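From: Bongani Matlala
To: gripper-users list
Date: 2019-07-01
Subject: Re: [gripper-users] finger pads for knits, two-arm cell

Abílio Sequeira wrote:
> We have the Gridel fingers on both arms and they are fine on
> flat cloth. On socks they pinch one layer when we want two, or two
> when we want one. Has anyone on the list tried the Cukholm tips on
> knitwear? Also interested in what closing force people use. We are
> at 70 percent and I suspect that is too much.
>
> Second question, does the pattern of the background matter to your
> cameras? We run plain gray walls and I wonder if we are making
> life too easy for ourselves.

Abílio,

We ran the two sets against each other last December and again this spring, same arms, same controller, only the tips changed. In total 439 grasps at the sock opening, split evenly enough between the two that I trust the comparison.

The Cukholm tips were better at picking up a single layer. They are narrower at the end and get under the edge of the cuff without pushing it away. The Gridel ones held better once they had the cloth, and slipped less when both arms pulled. If your job is mostly stretching and holding, I would stay with what you have and change the pads before you change the fingers.

On force, 70 is high for knits. We settled at about 40 percent and go up only for the pull. Above that the ribbing bunches in the jaws and you can't tell from the wrist camera how many layers you have. Lornmont's controller lets you set this per motion. The Ghaffari one we used before did not — you had one value for the whole program and had to live with it.

Check your cable loops too. We lost 3 days to a fault that looked like a weak gripper and was a cable pulling on the last joint when the arm reached across to the other side.

As for the walls, yes, it matters. Our depth camera didn't care. The color segmentation did, and badly. We put up a blue wallpaper with big black, white and yellow flowers, and the sock mask that had been clean on gray started picking up petals. Retraining with 26 short recordings in front of the new walls brought most of it back. We also leave other things on the table now, a tray, a clock, a tin, so the model doesn't learn that anything on the marble must be the sock. An argyle sock is a fair test because it has its own strong pattern.

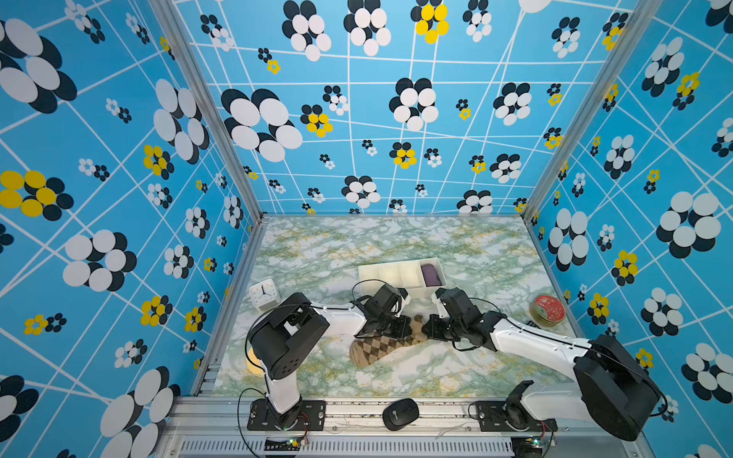
I can send the settings file for the 40 percent profile if you want it. It is for the older firmware, so check the joint limits before you load it. The pads we use now are plain silicone sheet cut by hand and glued on, and they need replacing when the edges start to lift.

Bongani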